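The Connector Count Is the Wrong Number to Buy On

Sometime in the second hour of any integration software pitch, a slide full of logos comes up. There's a tiny square for the accounting package, a tiny square for the payroll system, and a whole row for databases, including a few that went out of style before the sales rep finished high school. Across the top is a number. The vendor says the number twice.

I've sat through enough of these to have a reflex about it. My hand goes up and I ask how many of the logos were touched by an engineer in the past year. I have yet to get a straight answer.

The company I'll use here is Zarnix, because its pitch is the freshest in my mind and because it is fairly typical. Zarnix sells a cloud data integration platform aimed at midsize firms, the kind with too many systems to wire together by hand and too few people to admit it. Its spring release claims 236 prebuilt connectors. Its closest rival, Drela, claims more, and the two have been adding to their totals for years the way gas stations on opposite corners change their signs.

So what is a connector? In the brochure, it's a finished part. You drag it onto a canvas, type in a username and password, draw a line to another finished part, and your customer records move from one place to the other. In practice it's a wrapper around somebody else's programming interface, written at a certain moment, against a certain version, by a person who had certain customers in mind. When the interface changes, the wrapper has to change. When the customer isn't like the ones the author had in mind, the wrapper may do nothing useful at all.

I spent part of the winter with a trial account and the documentation for the Zarnix platform, reading the page for every connector on the list. It was dull work and I recommend it to anyone about to sign a contract. Of the 236, 43 turned out to be variations on the same few database drivers, listed separately by version or by hosting provider. That isn't fraud. Hosting differences can matter, and a customer searching for a particular name wants to find it. But it does pad the slide.

Others were thin in a different way. A connector to a help desk product could read tickets but couldn't write them. A connector to a marketing tool could fetch a list of campaigns and none of the numbers attached to those campaigns, which is a bit like a library card that lets you look at the spines. Both counted as one. So did the connector to a large relational database, which was deep, well documented, and plainly the product of years of work. On the slide they are all the same size.

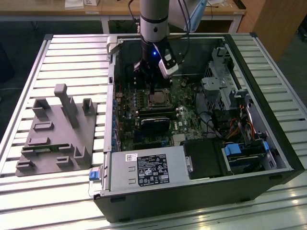
The second promise in the pitch is that business users will build the pipelines themselves. Every vendor in this market has been saying so for as long as I've covered it, and the phrase changes every few years while the drawing of a smiling person at a laptop stays put. The theory is that the finance department knows what it wants from the data, the IT department is backed up, and a friendly canvas with boxes and arrows will let finance skip the line.

I'm willing to believe this for the easy cases. Copying a spreadsheet into a warehouse table every night is a reasonable thing to ask of a patient analyst, and the Zarnix canvas handles it well. I had one going before lunch. The trouble starts with the first question the canvas can't answer for you. What happens when a record shows up twice? When the source system is down at midnight and comes back at 2 a.m., does the job run again from the start or pick up where it left off? If a column called "status" used to hold a word and now holds a code, who finds out, and how?

Those aren't exotic situations. They are the ordinary weather of moving data, and the boxes and arrows hide them nicely until something breaks. At that point the pipeline built by finance lands in the lap of IT anyway, except that IT didn't design it and has no notes. Several integration managers have described this cycle to me in almost the same words. One of them called the self-service canvas "a form for submitting surprises."

Zarnix does have an answer, and it goes by the name of governance. The spring release adds role-based permissions, an audit log, and a catalog that shows where each field came from and where it goes next. I like all three. I like them enough to wonder why they are sold as part of the higher-priced tier. A firm that lets many people build pipelines needs an audit log more than it needs a faster engine, and charging extra for the log means the customers most likely to make a mess are the ones least likely to be able to trace it.

The lineage view deserves a closer look, since it was the part of the demo that drew the most nodding. In the demo, a revenue figure on a dashboard was traced back through four tidy steps to the system it came from. In my trial, the trail was just as tidy as long as every step happened inside Zarnix. Once I added a small script of my own in the middle, the kind every real company has a drawer full of, the trail stopped at the script and started up again on the other side with a new name. The documentation says so, in a note near the bottom of the page. The note wasn't in the demo.

Then there's hybrid deployment, which used to be treated as a transitional stage and is now treated as a feature. The idea is sound. Plenty of companies have data that can't leave the building for legal reasons, or won't leave it for stubborn ones, and a platform that lives only in the cloud is no use to them. Zarnix lets you install a small agent on your own servers so the heavy lifting happens locally while the controls stay on the web.

What you're buying there is a split responsibility. The agent is on your machine, so you patch the machine. The agent's software is theirs, so they update it, on their schedule unless you pay attention to a setting I found three menus deep. If a job fails, there are now two sets of logs, and they keep time differently: the cloud console shows your local time and the agent writes in universal time. It's a small thing. I can tell you from the trial that it's a small thing that will eat an afternoon.

Vendors will say the alternative is worse, and they have a point. Hand-built integration is a swamp. I've seen a wholesale business run its nightly orders on a script whose author had left, on a server that everyone was afraid to restart. Any of the commercial platforms would be an improvement on that, including the mediocre ones. My complaint isn't that these products are useless. The complaint is that they're sold by a measure that has almost nothing to do with whether they'll work for you.

A better measure would be easy to publish. For each connector, list the date of its last meaningful update, the operations it supports, and whether it can handle changes in the source without someone rebuilding the pipeline. Backlund, a small open source project with a fraction of Zarnix's catalog, does a rough version of this already. Its connector page is ugly. It has a column that says "reads only" and another that says "needs maintainer," and that second column has more entries than its contributors can be happy with. I trusted it right away.

Backlund has its own problems. Installing it took me most of a day, the scheduler is bare, and support means posting on a forum and hoping. A company without a couple of confident engineers should probably stay away. Still, I knew within minutes what it couldn't do, and I can't say that for the platforms charging real money.

Pricing is where my patience runs lowest. Zarnix charges by connection in its basic tier and by volume above that, with a separate meter for anything that runs more often than hourly. Drela charges by something it calls a unit of work, and the definition of that unit runs to two pages. In both cases the sales team will produce an estimate, and in both cases the estimate is built from the volumes you have today. Integration tends to breed more integration. The first successful pipeline brings requests for the next few, and the meter is running on all of them.

Ask for the price at triple your current volume, in writing. Ask what it costs to leave, too, meaning whether you can export your pipeline definitions in a form another product could read. Zarnix exports to a file format of its own. Ademov, a consulting shop that does migrations between these platforms, has built a healthy line of business on the fact that almost all of them do the same.

As for testing, I'd ignore the canned demo entirely. Pick the two ugliest systems you own, the ones with the custom fields and the dates stored as text, and make the vendor connect those in front of you, using the tier you'd be paying for. Then change a column name and see what happens. Zarnix's trial lasts 20 days, which is enough time if you start with the ugly systems and nowhere near enough if you start with the sample data.

I did start with the sample data, and lost most of the first week to it. The sample data is lovely. Every customer in it has one address.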